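Tomach Relay Mast

Equipment page. Game: Tudora, version 3 of the rules, multiplayer.
For the Relay Mast in the solo campaign, please see the page "Masts and towers (campaign)".

Type: Support structure
Faction: Tomach
Cost: 34 ore, 10 glass
Build time: 61 seconds
Requires: Foundry
Unlocks: Signal Yard
Can be captured: Yes
Can be moved: No

The Relay Mast is the main support structure of the Tomach faction. It does not attack and it does not produce units. Its work is to carry the signal from your Foundry to the other parts of the map, so that your buildings there can stay awake. A Tomach building which has no signal is called "sleeping". It keeps its health, but it does not repair, does not train and does not give vision.

Every Tomach player begins the match with one Relay Mast already standing near the Foundry. This first mast is free and it is the only one that cannot be captured in the first part of the match.

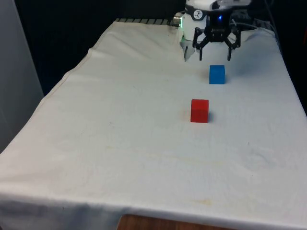

The signal goes out from the mast in a circle. When two circles touch, the masts are linked and the signal passes from one to the other. They do not need to overlap, touching is enough. Many new players place their masts too close together because in version 2 the circles had to overlap by half, and older guides still repeat this advice.

Hills do not stop the signal, but deep water does. If there is a lake between two masts, the link will not be made even when the circles touch on the map. The game shows a gray line in this case and a yellow line when the link is good. Please look at the line before you confirm the place, as the ore is not given back after the building has started.

Building and placing

Select a Builder, open the Support menu and choose Relay Mast. The Builder has to stay beside the mast until it is finished. If the Builder is called away, the work stops, and after a short time the unfinished mast begins to lose health. Two Builders can work on the same mast, and this makes it faster, but a third one changes nothing.

A mast can be placed on any flat ground that you can see. It cannot be placed on a road, on ore fields or next to a neutral market. On the map Flolon there is a narrow piece of ground behind the north market where the game says the place is allowed, but the Builder cannot reach it. This is a known error. Cancel the order before the Builder leaves, or he will walk along the cliff until you stop him.

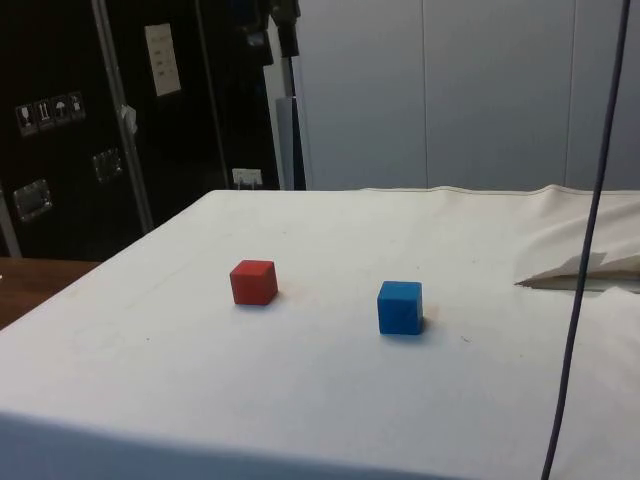 Seija Saarela
Page editor, Structures and Equipment

Capturing

An enemy unit with the Claim ability can capture a mast when its health is under one third. A captured mast changes color and starts to carry the signal of its new owner, if the new owner also plays Tomach. For the other factions the captured mast gives only vision.

When one mast in a long chain is captured, all the buildings behind it go to sleep at the same moment. For this reason good players make a ring and not a line. It costs one or two masts more, but the enemy must then cut the ring in two places. Lesego Venter used a ring of this kind in all her games in the June cup, and in the final it saved her Signal Yard after the south side had already fallen.

Upgrades

Long Arm: makes the circle wider. Researched at the Signal Yard. It works on masts that are already built.

Quiet Mast: the mast is hidden on the enemy's small map, but it can still be seen on the ground. Useful against players who send scouts only by the small map.

Self-Repair: the mast repairs slowly when no enemy is near. It does not work on a sleeping mast, so a mast that was cut from the chain must be repaired by a Builder.

Only one of the last two can be chosen for each mast. The choice cannot be changed later.

Use against other factions

Against Rampersad the masts are in danger early, as the Rampersad riders are fast and have the Claim ability from the beginning. Keep one guard unit at the mast that stands nearest to the center. Against another Tomach player, look first for the place where his chain crosses open ground. There is nearly always one such place.

Changes

October 13, 2020: the cost in glass was lowered to 10. Captured masts no longer keep the upgrade of the first owner.

Before this: the circle was made the same size on all maps. The sound of a sleeping mast was made louder, after many requests on the forum.

Thanks to Aníbal Escobar for testing the link over water, and to Ntombi Mabuza for correcting the upgrade names.

See also
Signal Yard
Foundry
Builder (Tomach)
Claim (ability)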